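Rurkeo Bench Gear Kit: Set-up Guide
Section 4. Laying out and checking the gears

Reading time: 4 minutes

The carton says the kit is "ready to assemble". Treat that as a hope. The revised instructions were put together by Matvii Onyshchenko for the Wandumdale workshop after the original leaflet left out half of what you need, and they assume you would sooner find a bad part now than after the cover is on.

4.1 Before you start

You will need the carrier plate, the small spur gears, the helical gear, a soft brush, clean rags and a tablecloth or similar cover for the bench. A dark colour is best. Grey steel on a grey bench is hard on the eyes, and a dropped gear rolls a lot further on bare laminate than it does on fabric.

1. Spread the cloth and pull it reasonably flat. Fold lines don't matter. A thick ridge under the plate does, as the plate will rock and you'll blame the gears.
2. Brush off any grit.
3. Set the carrier plate in the middle of the cloth, well back from the edge.

Note: Grametico sells a "precision bench mat" for this job. We tried one beside an old tablecloth and couldn't tell you what the extra money buys.

4.2 Placing the small gears

4. Wipe each spur gear and look through the bore against a light. Reject any with a burr on the inside edge.
5. Run a fingernail around the teeth. You are feeling for nicks. The leaflet claims every gear is inspected before packing, but check them all anyway.
6. Place the gears one at a time around the central hole of the plate. Lower each one, don't drop it.

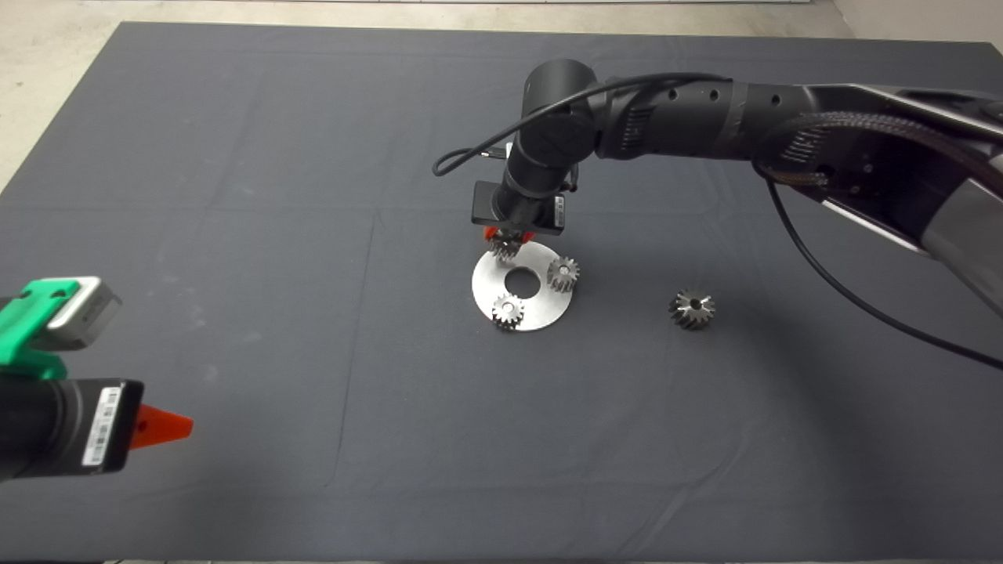 7. Keep the helical gear off the plate until the small ones are done. It is the bigger part with the angled teeth, and it goes in last. Stand it on its face on the cloth where your sleeve won't catch it.
8. Turn each small gear a little by hand. It should move without grinding. If it grinds, lift it off and clean it again before you reach for the grease.

Caution: Gear teeth are sharper than they look. Keep fingers out from between two gears when turning either of them.

Caution: Do not tap a tight gear down with a hammer, whatever the old leaflet says about "light persuasion".

4.3 Grease

9. Apply a thin smear to the teeth only. The Symonenko tub in the kit is adequate. Its label promises 3000 hours between applications, a figure we have no way of confirming, so look at the teeth whenever the cover is off.
10. Wipe any excess from the plate, including the edge of the central hole.

4.4 If a part is wrong

Spur gears are ordered as part 907 and the helical gear as part 2151. Quote the number, then describe the part as well. We have been sent the wrong one on the strength of the number alone.

Leave everything on the cloth until the replacement arrives, and throw a clean rag over the top to keep the dust off. Go on to Section 5 once all the gears turn freely.

Related sections
Section 2. Unpacking and parts list
Section 5. Fitting the cover
Section 7. Noise and what it might mean
Grease: how much is too much

Rurkeo Bench Gear Kit, Wandumdale edition, revised September | Contact the workshop | Back to top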